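Budgeting for a two-arm cell that loads mugs onto trays

Posted by Nele Van Leeuwen in Small Automation, Buying and Planning

We run a small cafe supply shop in Zultstead and I have been asked to put together a budget for a bench cell with two arms. The job is picking up mugs of different shapes and putting them on a plastic tray. I have a quote from Rarorton for the frame alone at $1033, and my total limit is $4000 before the arms, which come out of another budget. What do people forget to put on the list? I'd also like to know if wrist cameras are worth paying for when there is already a fixed one on the frame.

Lihua Lu

We built one for the same kind of work. Pictures of ours are below, with mugs and a lavender tray.
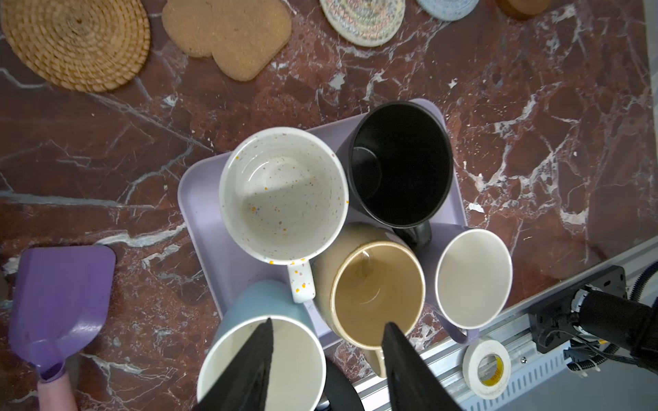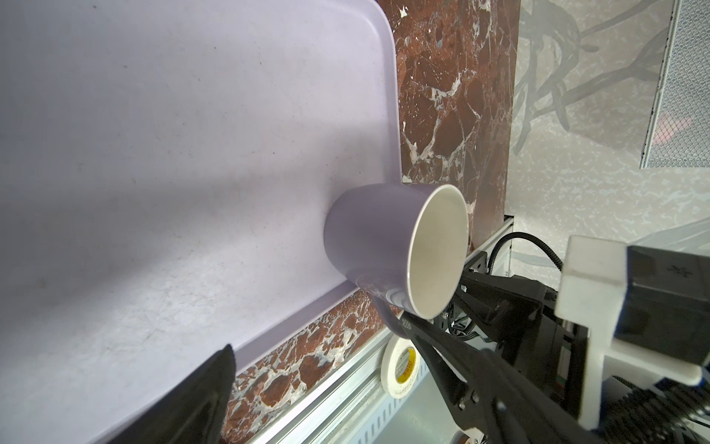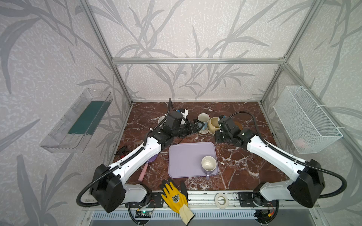
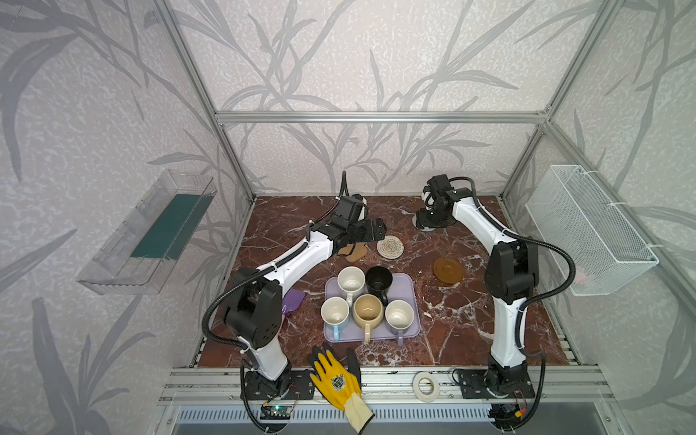

Page last changed in April

The first and second are from a wrist camera, the other two from a fixed one. I would pay for both. The fixed view gives you the whole table, but an arm can hide a mug from it. In the third picture there is a white cup partly behind the left gripper. The wrist view gets close enough to show the handle and the opening, and with mixed mugs you need that.

Things missing from my first list:

Cable sleeve. Buy more than you measure. It has to loop with the arm at full reach.
Spare gripper fingers, 2 sets.
Aluminum extrusion for the frame, plus extra brackets. We ordered brackets three times.
Wall baskets or bins. Ours hang on the side walls and keep small stuff off the table.
Mugs. Get different colors and handles, and include a black one. Dark insides gave us more trouble than anything else.

Tape, gloves and zip ties came to $84 for us. Put them on their own line or they get charged to whatever is open.

Xiuying Guo

Depends on your arms. Ask the seller about reach before you pay for the frame.

Chenxi Cheng

Agree on the cameras. I would hold off on the Rarorton frame until you know where the arm bases go. If they sit on the front rail like Lihua's, that rail has to be stiff, and the cheaper profile flexed on ours. We changed it later and paid for shipping twice. Also ask Plilirport if they will cut to length. They did it for us and it saved a day with the saw.

Leave part of the $4000 unspent until the first month of running is over.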